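The Sorting Office
A short story

Notice to All Staff, Fudeck House, Third Floor

The management of Ultico wishes to remind all employees that the Returns Section will close on 26th September. Articles remaining on the tables after that date will be treated as unclaimed and forwarded to the Wullico depot, where they will be disposed of in accordance with the usual schedule.

Evie Heywood read the notice twice and then pinned it to the wall beside the door, as instructed. It was her own notice. She had drafted it in June, and it had come back from the head office with one word altered: "thrown away" had become "disposed of."

1. Of the Section and Its Duties

The Returns Section had been established to receive small articles found in the public rooms of the company's buildings. Gloves, keys and umbrellas were sent elsewhere, to a department with better shelving. The Section took what was left. Its regulations, which filled 16 pages, defined a small article as "any object capable of being enclosed in one hand and having no evident use to the Company."

Each article was to be laid on a white board, examined, entered in the register and placed in a tray. Articles of one kind shared a tray. After 60 days the tray was to be emptied and the register signed. Mrs. Heywood had signed it every week for nine years, and in that time the Section had received no complaint and only one letter of thanks, from a gentleman who had been reunited with a chess bishop.

2. Of the Closing Inventory

The closing inventory required two signatures. The second was to be given by Mr. Pearce of the Audit Division, who arrived on the Monday with a folder and a packed lunch and asked where he should sit.

"The regulations make no provision for sitting," said Mrs. Heywood. She found him a chair.

They worked through buttons in the morning and dice in the afternoon. Mr. Pearce read out the entries and Mrs. Heywood confirmed them. By Wednesday the register had been reconciled down to 260 items, then to 200, and the remaining pages were mostly marbles – a category that had troubled the Section from the beginning, as marbles did not stay where the register said they were.

"Item," said Mr. Pearce, late that afternoon. "One ball, orange. Found on the main staircase. Owner unknown. Tray, individual." He turned the page over and back. "Why does it have a tray to itself?"

"There has never been another one."

"It could have gone in with the marbles."

"It is not a marble," said Mrs. Heywood.

Mr. Pearce made a note of this. He then observed, in the tone he kept for matters that would have to be reported, that the entry was dated nine years earlier, and that the 60 days had therefore expired some time ago.

Mrs. Heywood agreed that they had.

"And the extension?"

"Renewed," she said. "Under Section 4. The officer in charge may retain an article where there is a reasonable expectation of its being claimed."

"Was there a reasonable expectation?"

She considered the question with the care she gave to all inquiries from the Audit Division. It had been her first week. A child had been crying on the stairs, and had been led away by the hand before anyone could ask what was the matter. The ball had come up in the internal mail an hour later.

"There was an expectation," she said.

3. Of the Last Article

The procedure for a final removal was set out in full on page 12. The article was to be taken up from its tray, held over the board in view of both officers, and named aloud. Mr. Pearce stood, as he felt the occasion required it.

"One ball," said Mrs. Heywood. "Orange."

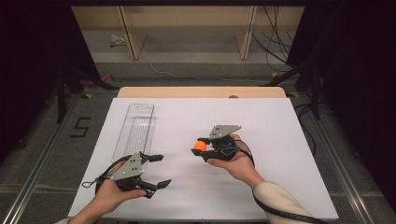

4. Of the Disposal

The register offered three columns: Claimed, Forwarded and Destroyed. Mr. Pearce held his pen above the second for some time. The Wullico van was due at eight the next morning.

"There is a difficulty," he said at last. "The article exceeds its retention period by nearly nine years. Strictly speaking, it left the Company's custody long ago. I do not see how we can forward a thing we do not have."

"No," said Mrs. Heywood. "I see that."

He drew a line through the entry, initialed it, and passed her the pen. She initialed it as well. The tray was entered separately, as one tray, empty, in good condition.

Mr. Pearce put the register in his folder and asked whether there was a bus from the front entrance at that hour. Mrs. Heywood said there was, and that she would walk down with him. On the main staircase she kept one hand on the rail and the other in her coat pocket.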